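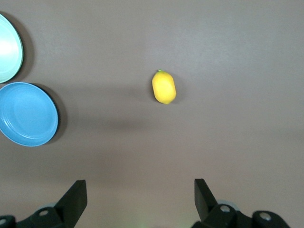 The Kesby Prize

The letter came to the English department in December, addressed to Professor G. Mulder, and the secretary put it in the wrong box. Geert Mulder got it two days later from a woman in the history department who had opened it by mistake and already knew what it said.

"You won something," she told him.

He read it standing by the copier. The Kesby Prize for the Teaching Essay was awarded each year by a small foundation in Goltport. The winner received 300 dollars, a certificate and dinner. The judges had especially admired his essay on reading aloud to first-year students. They called it patient and exact.

Geert had not written an essay on reading aloud to first-year students.

He took the letter back to his office and shut the door. He had sent the foundation an essay in the spring, eleven pages on the comma in nineteenth-century sermons. He found the file on his computer and read the first page to be sure. It was about commas.

The other essay he knew too. He had read it in draft, twice, at this desk. It belonged to Xiong, who taught four sections of composition in the annex and shared an office with the vacuum cleaner. She had asked him where to send it and he had given her the address in Goltport. He remembered offering to mail hers along with his, as he was going to the post office anyway.

He must have put both in one envelope. Only his had a cover sheet.

Geert called the foundation. A recording said the office was open from 2 to 4. It was 11 in the morning. He hung up and graded papers until his class, and in the class he had the students read a page of a novel out loud, one paragraph each, which he had never done before. He had taken it from her essay. It went well enough. A boy in the back row who had not spoken since September read his paragraph clearly and looked surprised when it ended.

By the time he got back, the news had gone up on the department's web page. The chair had written it herself. Professor Mulder, it said, had been chosen from 102 entries. Two people stopped at his door to shake his hand, and he shook theirs. He told the second one that there might be a mix-up, and she said everyone felt that way when they won.

He walked over to the annex at five. Xiong was eating noodles at her desk with her coat on. The radiator in there had not worked since Thanksgiving.

"I saw," she said. "Congratulations."

"What did you see?"

"The web page. It doesn't say which essay. I figured it was the commas."

He gave her the letter. She wiped her fingers and read it, and then she turned it over to see if there was anything on the back.

"It was one envelope," he said. "My cover sheet was on top. I think they took it all as mine and liked the second one better."

"And the commas?"

"They don't mention the commas."

She folded the letter along its creases. He waited for her to be angry – he had spent the walk over getting ready for it – but she only looked at the clock.

"When did this come?"

"It's dated last week. I got it this morning."

"And you called them?"

"They were closed. I could have called again at two." He sat down on the other chair, the one with the box of old blue books on it, so that he was mostly sitting on the box. "I had a class, and then people were congratulating me."

"Did you like it?"

"Yes," he said. "For most of the afternoon."

She ate some more noodles. Down the hall somebody was trying to get a dollar into the Clornico machine, and it kept sliding back out with the same short whir.

"Renewals are in February," she said. "A prize goes on the form. There's a line for it."

"I know. I'll write to them tonight. I'll tell the chair first thing."

"Tell her tonight."

"All right."

"And copy me on it."

He said he would. She moved the noodles and turned her computer around so the keyboard faced him, and he understood that she meant now. He logged in to his mail. It took him four tries to get the first sentence, and she read each one from her side of the desk, leaning over to see.

"Take out 'regrettable,'" she said. "Just say what happened."

He took it out. The second paragraph was easier. He explained the envelope and the cover sheet, and gave her full name and the title of the essay, and asked that the web page be changed. When he was done he read the whole thing to her out loud, start to finish, and she stopped him once to fix a comma.

Then he pressed send, and she gave him back the letter, and he told her to keep it.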